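Part-time shop assistant, Rendale Clothes Exchange
17 hours a week, permanent after a trial period

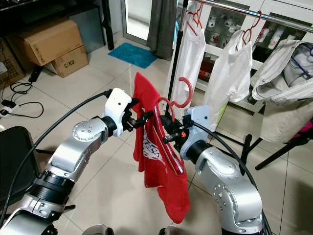 The job
You will sort, tag and hang donated clothes, serve at the till and keep the rails tidy. Rendale is the larger of our two shops and takes in nearly 200 bags a month, more in January. Anything too worn to sell goes to our store at Flernitz for rags.

Hours and pay
Four mornings and one Saturday-type late shift are not needed here: the shop shuts at 2pm. Pay is £1290 a month before tax. Staff get 8 items a season free.

What we ask for
You should be able to lift a full bag and stand for most of a shift. Till experience is useful but we can train you. Some spoken French would help with our regular customers.

How to apply
Send a short letter and one reference to the Ivico office, or hand them in at the till before noon. No CV needed. Interviews are held in the shop and last half an hour.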